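Ovville Student Robotics – Members' List
Home | Archive | Threads | Subscribe | Search

February
Posted by Bernadette Texier, Program Coordinator

Subject: Re: Simulation round, scoring and Friday submissions

Dear members and team leads,

Thank you to everyone who replied to the first notice. The Rornport team raised several points that apply to all entrants, and I am answering them on the list so that every team works from the same information. Their message is quoted in part.

> We have two questions before we submit. First, the rules say the
> fruit must end up "on the plate." Does a banana lying across the rim
> count, or must it be inside the well? Second, our controller uses
> only one hand for the whole task. The rules mention both arms. Will
> we lose points if the left arm never moves?
>
> Also, may we change the starting layout while we train, or must we
> keep to the one that was sent out?

On the first question, the banana must be at rest on the plate when the run ends. Contact with the rim is allowed. A banana that touches the countertop at the end of the run will be scored as a miss, even if part of it remains on the plate.

On the second question, no points are taken away for leaving one arm still. The Shibata Cup rules describe a robot with two arms, and teams may use either or both. Please note that a collision between an idle arm and any object on the counter is still a collision and will be scored as one.

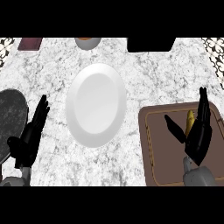
Teams may change the layout freely during training. The scored runs will use the kitchen counter setting with the banana on the tray and the plate empty at the start, but the positions will vary slightly from run to run. Controllers that rely on fixed coordinates are likely to do poorly, as several teams found in the practice round.

Each entry will be given 40 runs. The maximum score is 100, and 26 is the minimum needed to advance to the work with hardware at Skustberg. Ties will be settled by the lower number of collisions.

Entries are due Friday at 5 p.m. Each team should send the controller files and a written summary of no more than 2 pages. The summary should name the students responsible for each part of the work and state which outside code was used. Faculty advisers may comment on drafts but may not write or edit code – this rule has not changed from last year.

Teams that have trouble opening the simulation on the lab computers should write to me directly and include the full error message. Questions about scoring should continue to come to the list.

Sincerely,
Bernadette Texier
Program Coordinator
Ovville Student Robotics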